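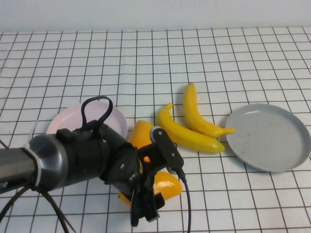
Attachment 1. Arm at bench 2, gripper low over the yellow pepper. Bananas and grey plate to the right.

Ticket 843
Product: Jistbridge cell software
Site: Wikby, portion training room
Opened by: Rodica Bratu
Priority: normal (I asked for high)
Status: waiting for customer

Problem as reported
The arm goes down to the pepper and stops. No alarm, the screen still says "running". After a long wait it writes "target lost" and one of us must press Resume. With the bananas I have not seen this. We had 23 such stops in one week, all on bench 2.

It is maybe a small fault for you, but please understand how it is for us. Before the arm, two persons sorted at this bench and talked with each other. Now one person watches two benches and walks between them. If the arm stops silently, this person gets the blame for the slow hour, and she did nothing wrong.

Log

Gerov (support): Thank you for the report. Please confirm the software version, and whether the camera was moved after the last calibration.

R. Bratu: Version is 147. The camera was not moved. I asked both shifts, and the evening shift wrote it in the book also.

Gerov: Please check that the mat is lying flat. The software takes the height of the table from the grid.

R. Bratu: In the attachment you can see that the lines are a little wavy in places. I pulled the mat by hand and ran calibration again. It was better in the morning and then we had the same stop three times after lunch.

Gerov: Then I suspect the segmentation. The pepper is shiny and has a white highlight on it, and from this side the gripper hides part of it. The software may take it for two objects. Please lower "merge distance" by one step.

R. Bratu: Lower or higher? In the manual from Jaramillo, page for object settings, it says that higher joins the parts together.

Gerov: Higher. My mistake, sorry.

R. Bratu: Done, one step higher. Nearly a full shift with two stops only. But now it sometimes takes the two bananas as one thing, and they lie almost touching, so I understand why. I put it back for the evening, the girls did not want a new surprise when I am not there.

Gerov: Understood. I can send a patch that sets the value for each object type. Expected in December.

R. Bratu, October 30, 2026: December is long for us. Two requests until then:
1. A sound or a lamp when the arm waits more than a few seconds. Then the operator does not need to look at it all the time.
2. A stop with "target lost" should not be counted as operator time in the shift report. I wrote this to our manager also, but he says the report comes from your side.

Gerov: Request 1 is possible with the free output on the controller, instructions will follow. Request 2 I have passed to the reporting team. Please send the shift report from one of the bad days.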